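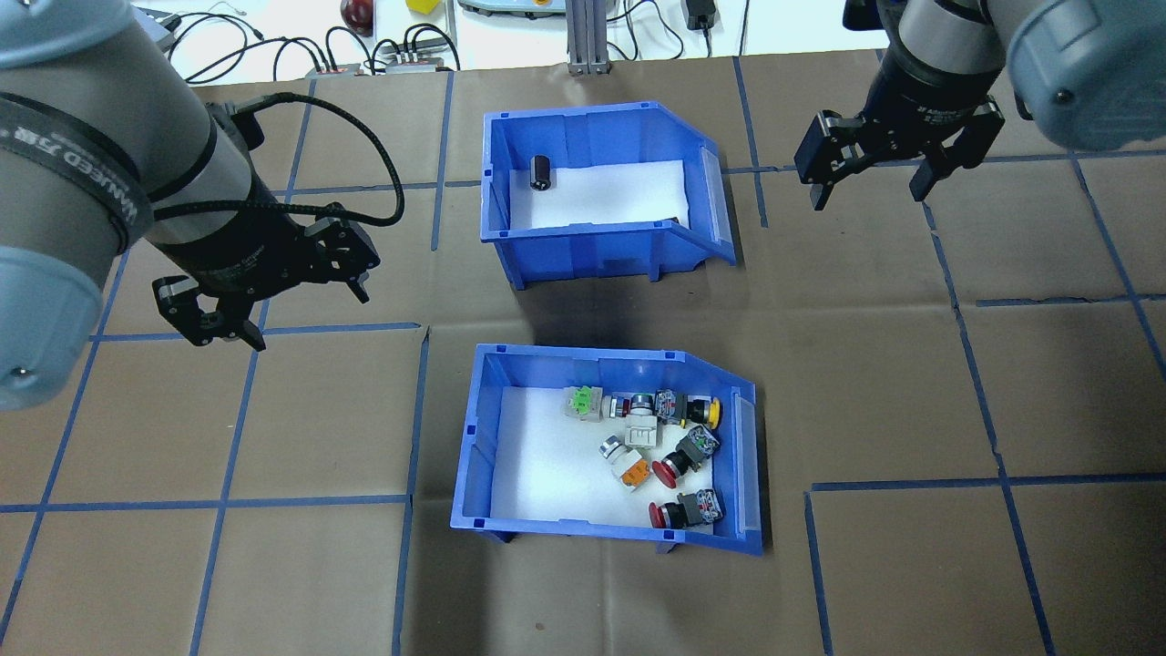 Blue plastic bins on a taped paper mat.

How to Set Up Small-Parts Bins

Loose screws, fuses and capacitors are easier to find in open-front bins than in a drawer. Plan on an afternoon for a small bench.

1. Empty every drawer onto a sheet of kraft paper and sort by type. Throw out anything bent or unmarked.

2. Cut a white liner for each bin. Dark parts show up well against it. Hotine sells sheets of 300, but plain paper works.

3. Mark out the bench in squares with painter's tape and give each bin its own square. 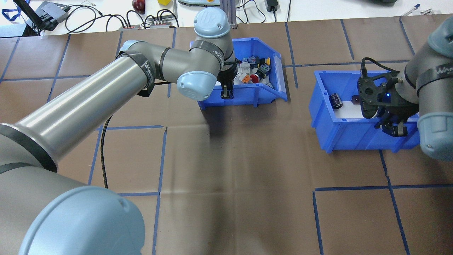

4. Label the front lip — part name first, then value. Keep reorder numbers on a separate list.

5. Fill each bin no more than 2 inches deep. Store the extra in sealed bags under the bench and check them in March.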